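My House Rules for Recording Paper Tasks

Posted 5/25/21

I've been putting off writing these down because I thought I had them in my head. Then I went back through a January batch for the Gadora project and, well, I clearly did not have them in my head. So these are going up on the blog where I can find them again.

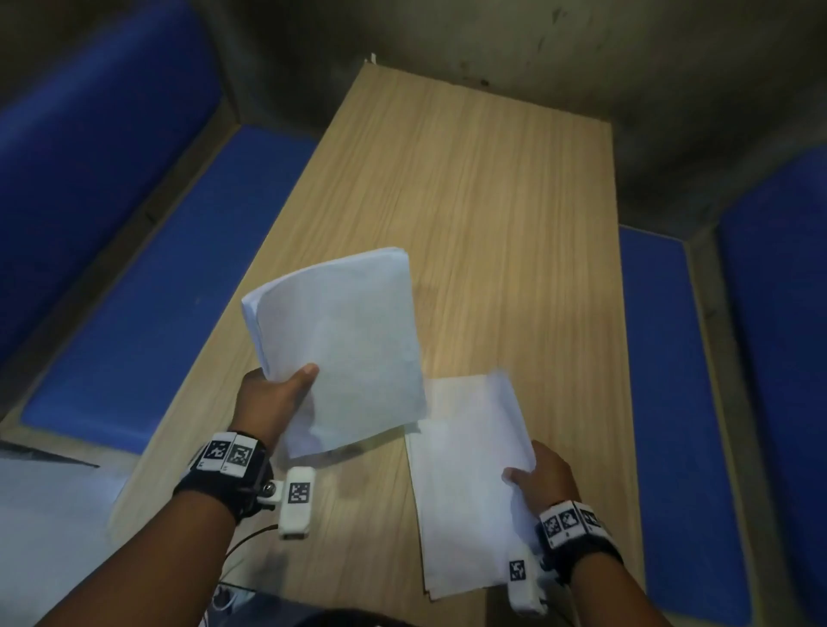
Before you sit down

Check your wristbands first. The marker tags should be on the upper side, flat, clean, and not hiding under a sleeve. I push my sleeves up past the elbow now, even when it's chilly. If a tag has a bent corner or a thumbprint across it, swap it out. I lost most of a morning to one smudgy tag (one!) and I'm still a little sore about it.

Then the cable. Give it enough slack that you can reach all the way across the table, but not so much that it drags over your paper. I stretch both arms out as far as they'll go and watch what the cable does. Takes two seconds.

Snug up the bolt under each band too. The housings work loose over a long day, and a wobbly one gives you data that looks fine until somebody tries to use it.

Picking your paper

Plain white sheets, no staples, no clips. The written standard we got from Wesier says a task stack should be 20 sheets or fewer, and I used to think that was fussy. Now I love that rule! Thick stacks slide around and you end up hugging them against your chest, and there go your hands, out of view.

Curled corners are fine. Please don't flatten everything before you start. Paper in real offices is floppy and annoying, and a robot that has only ever learned from crisp new sheets is going to have a rough time at somebody's desk.

While you're recording

Work at your normal speed. I mean it. Everyone slows down and gets weirdly graceful when they know they're being recorded, me included, and then the MacKinnon folks (they do our review) send it back.

Both hands stay in view the whole time. If you drop a sheet, pick it up and keep going, and mark it as a drop afterward. Do not restart. A messy take with an honest label is worth keeping, and I'd put that one in bold if I knew how to do bold on this site.

Watch the heel of your hand as well. With a housing hanging under your wrist it's easy to lean on the stack, and then you're pinning down the very pages you're trying to move.

Labels and naming

We had 2,000 clips by the end of that January batch and 958 of them passed on the first look. Not great! Most of the others had label trouble: left and right swapped, or "sort" used where the list says "align." I keep the Bomis word list open next to me and copy the terms straight out of it. No making up your own, even if yours is better. (Mine are usually better.)

Stop at 300 clips in a day. I know you feel like you could do more. Your wrists disagree, and the late ones get sloppy anyway.

Still figuring out what to do about envelopes. I've got a half-page of notes on them and none of it agrees with the rest, so if you have a rule that works for you, leave it in the comments and I'll try it on the next round.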